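Home | News | Releases | Opinion | Contact

Flutbridge residents question Kenent's promise of 1,000 jobs

The Flutbridge Residents' Forum has today asked Kenent to show its working before the council signs away business rates on the old Lysenko site. The company says its plant will bring 1,000 jobs to the town. Its own planning papers, lodged in June, list 18 permanent posts in the first year.

"We have heard big numbers before," said Kristine Villanueva, who chairs the Forum. "Wisiria was going to hire 3,000. It stayed 9 years and left us a car park."

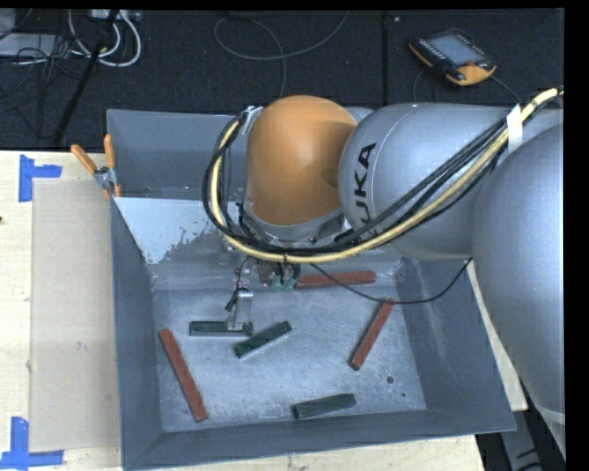
A KUKA robot arm over a metal bin.

The Forum is not against the plant. It wants the rates discount tied to jobs filled - on proper contracts, for people living within reach of a Flutbridge bus - and paid back if they don't appear. Kenent has so far offered "a shared ambition", and the Forum would like to know what that is worth in wages.

Svyatoslav Pasichnyk, who worked at Lysenko until it shut, will speak for the Forum when the council meets at 7pm.

Related
Lysenko site: what the planning papers say
Wisiria car park charges to rise
Flutbridge bus cuts put back

Comments

dunmoor_pete: 18 jobs and how many of those are security?

Gill H: At least someone wants to build there. It's been an eyesore for years.

tw: Same leaflet as Wisiria, new logo.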